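Residents' Forum > Shared Laundry > Folding of striped shirts before collection

FistumHouse_Office
Residents are reminded that garments left for the Badedberg collection should be folded before they are placed on the shelf. Shirts should be laid out at full width, the sleeves turned in, and the body folded in three. The guidance sheet in the laundry room has been revised accordingly.

flat144
Thank you for the notice. May I ask whether the sleeves must be turned in before the sides? The sheet gives one order and the notice by the door gives another.

FistumHouse_Office
The sheet is correct. The notice by the door will be replaced.

ironing_rota
I must disagree with the sheet. On a striped shirt the sides should be brought in first, with the stripes kept parallel to the fold. If the sleeves go first, the back is pulled out of line and the creases set overnight. I have followed this order since October and have had no complaints.

flat144
With respect, that leaves the cuffs outside the bundle, and the collection service has asked for them to be tucked in.

ironing_rota
They can be tucked in at the end. The request concerns the finished bundle and says nothing on the order of work.

Peixoto_Block_413
Could the office confirm which surface should be used? Our block has a cloth-covered one and it grips the fabric, so large shirts have to be lifted to be straightened.
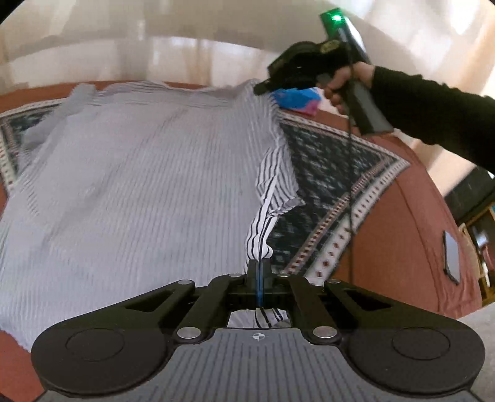
FistumHouse_Office
Laundry Services Coordinator, Fistum House

A cloth-covered surface is acceptable. A large striped shirt spread on the rust-red cover will show diagonal creases across the body, and these should be smoothed out by hand before any fold is made. The sleeve should then be drawn clear of the body. Residents may use either order of folding until the sheet is next reviewed.

ironing_rota
I am grateful for the concession, although I would prefer to see one order adopted throughout.

flat144
I would also prefer one order, namely the one on the sheet.

Fistum House Residents' Forum | Contact the office | © 2019 | Back to top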